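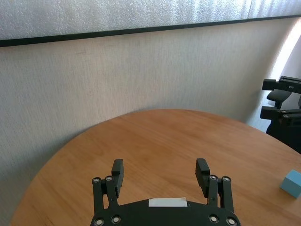 木の丸いテーブル

木はどうやって家具になるの？

家や学校には、木でできたものがたくさんあります。つくえ、いす、本だな、えんぴつもそうです。森に生えていた木が家具になるまでには、長い時間がかかります。

木を切る
家具に使う木は、何十年もかけて育ったものです。スギやヒノキのように葉が細い木を針葉樹（しんようじゅ）、ナラやブナのように葉が広い木を広葉樹（こうようじゅ）といいます。針葉樹は軽くてやわらかいものが多く、柱や板によく使われます。広葉樹はかたいものが多く、テーブルやいすに向いています。
切りたおした木は、枝を落として丸太にします。丸太はトラックで製材所（せいざいしょ）に運ばれ、大きなのこぎりで板になります。

年輪を見てみよう
丸太の切り口には、輪のようなもようがあります。これが年輪（ねんりん）です。春から夏のはじめにかけて、木はどんどん太り、色のうすい部分ができます。夏の終わりごろになると育ち方がゆっくりになり、色のこい部分ができます。日本のように四季のあるところでは、この二つを合わせたものがふつう一年分です。
丸太をたてに切ると、年輪は線になって見えます。これを木目（もくめ）といいます。丸太の中心の近くを切るとまっすぐな線がならぶ「まさ目」に、中心からはなれたところを切ると山のような形の「板目（いため）」になります。

板をかわかす
切ったばかりの木には、水がたくさんふくまれています。そのまま家具にすると、あとで板がちぢんだり、そったり、われたりします。
かわかし方は二つあります。一つは、板と板の間に細い棒をはさんで積み、風を通す方法です。あつい板だと一年以上かかることもあります。もう一つは、あたたかい部屋に入れて機械でかわかす方法で、ずっと早くすみます。

丸いテーブルの作り方
大きなテーブルの天板（てんばん）を一まいの板で作るには、とても太い木がいります。そこで、はばのせまい板を何まいも横にならべ、接着剤（せっちゃくざい）でくっつけて広い板にすることがよくあります。
丸くするときは、まん中にしるしをつけて円をかき、線にそって切ります。ふちをやすりでなめらかにし、油やニスをぬって仕上げます。ぬっておくと、水やよごれがしみこみにくくなります。

木は家具になっても動く
かわいた木も、空気のしめり気をすったりはいたりしています。つゆの時期には少しふくらみ、冬には少しちぢみます。木の引き出しが夏だけあけにくくなるのは、このためです。

ことばのメモ
天板：つくえやテーブルの上の平らな板
製材：丸太を切って板や角材にすること
ニス：木の表面にぬる、すきとおったとりょう

しらべてみよう
家にある木のものをさがして、木目をくらべてみましょう。紙をのせてえんぴつでこすると、もようがうつることがあります。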